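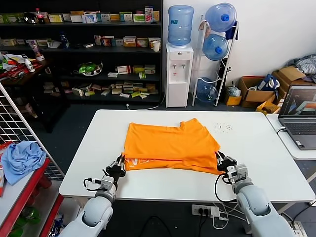
A T-shirt on the folding table, with the supply shelves and water station behind.

Folding Standard Adopted for Event and Staff Shirts

The Office of Facilities and Supply at the Mandham Center has adopted a single folding standard for all T-shirts issued to staff, interns and visiting program participants. The standard takes effect in June and applies to new stock, to returned shirts after laundering, and to shirts prepared for the Prullovard summer program. It replaces the separate instructions previously kept by the front office and the supply room, which differed on sleeve placement and on the finished size.

The change follows a review of the shirt inventory completed this spring by Anathi Buthelezi, Supply Coordinator. The review recorded 316 shirts on hand in the main store, in five sizes. Many had been folded to a width that did not suit the current bins, and in 13 bins the size labels could not be read without lifting out the contents. Shirts removed for checking were often returned unfolded, and staff preparing orders on short notice reported that they were refolding the same garments more than once.

Under the new standard, each shirt is laid face down on a clear, flat table with the collar pointing away from the person folding. The fabric is smoothed from the center toward the side seams. One side is brought in to the midpoint of the shoulder and the sleeve is turned back so that it lies flat along the body of the shirt. The second side is folded in the same manner. The hem is then raised to just below the collar, and the shirt is turned over and squared at the corners. The finished shirt should form an even rectangle with the collar at the top and no sleeve showing at either side.

Shirts with printed lettering call for additional care. The print should be fully dry and cool before folding, and no sharp crease should be pressed across it. Where a crease cannot be avoided, a sheet of plain tissue is to be placed between the layers. This applies in particular to the larger shirts in the Coetzee series, on which the lettering extends close to the side seam.

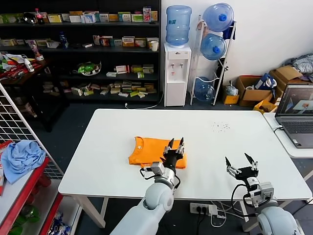
Collars deserve the most attention. A collar that is left bunched will raise the whole stack on one side, and a stack of 12 or more will begin to lean before the bin is full. Staff are asked to flatten the collar with the palm of the hand after the final turn and to confirm that the size can be read without opening the shirt. Any garment with a loose thread, a stain or a missing size label should be set aside in the tray marked for inspection and should not be returned to stock.

Folding tables are to be wiped down before each session and again at the end. Crumbs and dust transfer easily to cotton, and a shirt that has picked up a mark must go back through the laundry at the Center's expense. Food should be kept away from the work surface. Drinking water remains available from the dispenser, and cups should be left there and not carried to the tables. Cords on the floor should be kept clear of the places where staff stand to fold.

Folded shirts will be stacked by size with all collars facing the same direction. Stacks for general issue go to the main store. Those reserved for a named program are to be boxed, labeled on the short side with the program name and size, and entered in the supply log on the day they are packed. Boxes awaiting collection may stand along the wall for no more than 2 working days.

Kaiwen Dong, Deputy Director for Operations, has approved the purchase of replacement bins from Grurnus, sized to the new fold. Delivery is expected before the end of June. Until the bins arrive, shirts folded to the new standard may be kept in the existing containers, provided that old and new folds are not mixed in the same stack. The Center issues close to its full allotment of 2000 shirts in a program year, and the revised layout has been planned with that volume in mind.

A short practice session will be held on Tuesday at 10:00 a.m. in the supply room. Attendance is expected of all staff who prepare or receive shirt orders, and interns are welcome with the agreement of their supervisors. Participants do not need to bring materials. A printed copy of the folding steps will be posted at each table following the session.

Departments holding their own supply of shirts – including those left over from earlier programs – are asked to report quantities and sizes to Ms. Buthelezi before the new bins are assigned. Shirts that are no longer needed may be returned to the supply room during regular hours. Returned items should be laundered, though they need not be folded in advance.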